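Notebook > Robots > Good practice

House rules for a picking cell (the ones we kept)

Filed under: Lab life, Standards, Cables

I love a written rule. I know how that sounds! But after three winters of bin picking I get more excited about a good one-page checklist than about a new gripper, and this month we finally rewrote ours.

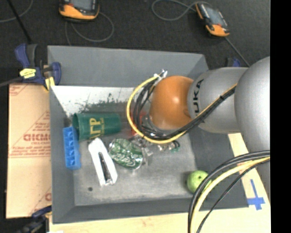

Start with the cables

Dolores Calloway wrote our first rule sheet, and it had 19 lines on it. Cables were down at the bottom, after the part about labeling drawers. They're at the top now. Anything that runs along the arm gets tied to the arm, and any loop left near the last joint has to be big enough for the full wrist turn and small enough that it can't hook the rim of the bin. You check it by jogging the arm slowly through both ends of its range, with the pendant in your hand, before any program runs. Slow means slow. Jacobus Khumalo does it with the sound of the room off (no music, no chatting) and listens for a tie creaking, and I've started doing the same.

We argued for a whole afternoon about whether tie ends should be trimmed flush. Flush looks great, but a badly cut end is a little razor, so the rule now says to use the flush cutter or leave the tail long. I was on the losing side and I'm fine with it. Mostly.

Clamp the bin, then mark the table

A bin that creeps even a little makes your calibration a lie. So it gets clamped, and the clamps go on the list of things the arm has to stay clear of, handles included. Tape marks go down on the wood too, in blue, and you don't peel up somebody else's tape without asking. That one has saved me more grief than anything in the big safety standards, which I do read, and which you should read too, all the dull parts included.

Mix up the objects

This is my favorite rule! A test set should have something round, something crushed, something long and thin, and at least one thing you'd find in a kitchen. A green cup on its side asks a very different question from a dented soda can. If every item is a tidy box you're only testing tidy boxes. Sarahí Zavala keeps the list for our Prulla runs, and swapping an item means a new version number, even if it's "just another apple."

Still open

We have 2 pages of notes on where pendants should live between runs. I want a hook at waist height. Bernadette Lindqvist wants a shelf. If your shop has settled this one, please write to me, and send your rule sheet along with it, coffee stains and all.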